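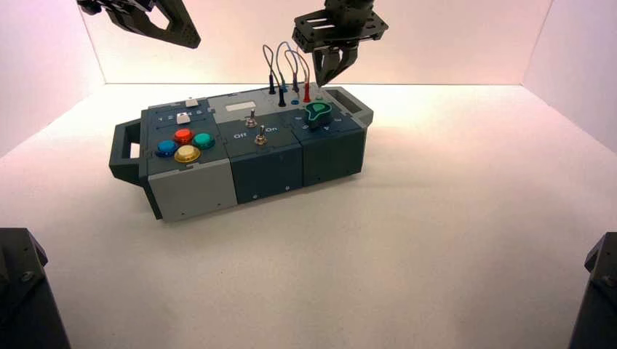 Four months with the Getimau board, and I think I'm finally ready to say something useful about it. A few of you have written since April asking whether I'd go ahead and buy one, and I kept putting you off because I hadn't made up my own mind (and because it was summer, and the garden wins in summer). If you haven't come across it, the Getimau is a practice board for robot arms, sold by a small outfit called Plelen, and the idea is that you set it on a table and teach your arms to do all the fiddly things people do with their hands without thinking. There are four fat arcade buttons in blue, red, green and yellow, a slider with numbers from 1 to 5, a couple of toggle switches, a green knob you turn, and then that tangle of patch cables at the back, which is where I have spent most of my evenings and a good part of my patience. The red plug and I know each other very well by now.

I paid $316 for mine, plus shipping, and I did stew over it for a while. You could build something like it yourself! Thaddeus Dunleavy, who some of you will remember from the comments on my soldering posts, did exactly that with a project box and a drawer full of old switches, and his works fine. But I know myself, and I know my homemade board would still be sitting half wired on the shelf next to the weather station.

So, the good. The buttons are lovely. They have a proper springy travel, and they forgive an arm that comes down a little off center, so you get a success or two on your first night and go to bed happy. The slider is harder than it looks. My arms would shove it all the way to 5 every time, with great enthusiasm, and it took me two weeks to get a reliable stop at 3. The knob has a pointer shape that gives the fingers something to hold on to, and I've grown fond of it. And I like the carrying handles more than I expected to, because I move the thing off the table whenever I need the space for something else, and it's heavier than you'd guess.

The cables, oh boy. They're thin and loopy and they never lie the same way twice, and I suppose real cables don't either. I logged 1,074 tries at the plugs over the summer. The first few hundred were mostly the arm pinching a loop of cable instead of the plug and tugging on it in a hopeful sort of way. What helped in the end was slowing the last inch of the approach way down and coming in from straight overhead. I wish the manual had said so. The manual says almost nothing, in fact, and what it does say about the cables is one paragraph and a drawing that doesn't match the board.

I have two real complaints. One is the printing on the toggle panel, where the middle section has "Off" and "On" next to the front switch and I'd have liked the same for the one behind it. I put a dot of nail polish beside mine. The other is the Liltamico software, which you can add as a yearly subscription and which is meant to score your runs for you. I tried the free month. It lost its connection twice in one evening and scored a dropped plug as a pass, so I went back to my spreadsheet. Ebony Tautahi uses it in her shop over in Dunstan and swears it's better on a wired network, so maybe I should be fair and say that my Wi-Fi is terrible.

Plelen did answer my emails, I'll give them that. One of my plugs came with a bent tip and they mailed a replacement cable the same week, no fuss.

Would I buy it again? Yes, I would, if you already have your arms set up and you're tired of stacking blocks. If you're just starting out, get the arms moving nicely first and borrow a board from someone if you can. Mine is free most weekends if you live close enough to come and get it.

Next up I'm going to try both arms together, one holding a cable out of the way while the other goes for the plug. I'll post the numbers when I have some, and the spreadsheet too if anyone wants it.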